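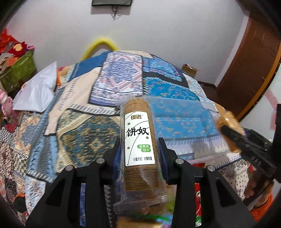
# Biscuits on the Quilt

Scallion crackers, or 香葱味饼干 if you want to read the green tag for yourself, sold by weight in a tall clear wrapper with the seal crimped along the top. The big brushy characters on the label say 饼奴, and the smaller green ones near the top say 谨诺. I have loved this kind of packet since I was small, the kind where you can see every single biscuit and know exactly what you are getting into.

Hello and welcome to the April page! I'm Jasmina Vasić, and if you have been here before you will know that I keep this gallery for snacks and the rooms they get eaten in. It began as a page about biscuits only, and then people started writing to me about the curtains and the tablecloths and the blankets, and I realized I was looking at those just as hard as everybody else. So now it is both. A packet on a shelf in a shop doesn't tell me very much. A packet on somebody's bed, with the blankets out and bags lying around, makes me want to put the kettle on and stay for the afternoon.

This month there is one picture to look at, and I have written more notes than usual to go with it. Get yourself something to nibble on first.

## The quilt

Oh, this quilt! Blues and whites mostly, with beige and brown worked in and then little touches of red, and the patterns go back and forth between geometric shapes and flowers. I'm a great believer in a patchwork look for any bed that gets used in the daytime. Crumbs vanish on it (I speak from long experience), and whatever else you throw on top seems to belong there.

My own is much plainer and I have been grumbling at it ever since. I went as far as getting out the scrap bag, where I found 272 squares that I cut two winters ago and never sewed to anything. If I lay them out in a grid I get a very respectable lap blanket, and if I add the blue shirts I've been saving I might get a proper bed cover. We'll see. I have said this before.

## The folded blanket and the cream cloth

Light blue with a pale floral print, folded and set down to the right of the biscuits. I like a blanket that stays in the same family of colors as the quilt without matching it, and the blue on blue is very restful. The cream-colored cloth is draped on the diagonal, and it gives your eye somewhere quiet to land among all those patches.

## The yellow garland

My favorite thing on the page, and I will not be argued with. It's a fluffy yellow garland making an arch against the wall behind the head of the bed, and it cheers up a white wall more than any amount of paint. A reader sent me one from Lakirero last year in a sort of peach color, and I hung it over the kitchen door, where it collects flour. Yellow would have been the better choice. If you are putting one up at home, give it more length than you think you need, so that it can curve properly – mine is stretched nearly straight and looks a little strict.

## The green storage box

Every bedroom I have ever been fond of has a box like this, stacked with fabric. The reds on top are lovely next to the green. There's a bit of pink toy over on that side too. I keep my fabrics in a Postska box under the window, sorted by color for the first week and by nothing at all after that.

## On eating scallion crackers

A few words for anyone who has only had the sweet sort of biscuit. The scallion ones I buy are savory, a little salty and a little oniony, and they go beautifully with plain tea. I also like them with soft cheese, which I know is not how everyone does it, and broken up over tomato soup when the weather is bad. My usual packet is 315 grams and is supposed to last from one shopping trip to the next. The 540 gram one from Teshome lasts the same number of days, so I've stopped pretending the size matters.

Once they're open, move them to a tin with a lid that shuts tight. Mine is an old Prulow tea tin, tall and narrow, and a stack of round crackers slides into it very nicely. If they go soft anyway, spread them out on a tray in a low oven for a few minutes and let them cool all the way before you put them back.

## Next month

I'm hoping to get to rice crackers and embroidered pillowcases, and I still owe several of you an answer about washing old quilts (cool water, a big tub, and please don't wring them!). Do write if you have a good bedspread and something tasty to put on it. I read every letter, usually with crumbs down my front, and I answer them all in the end.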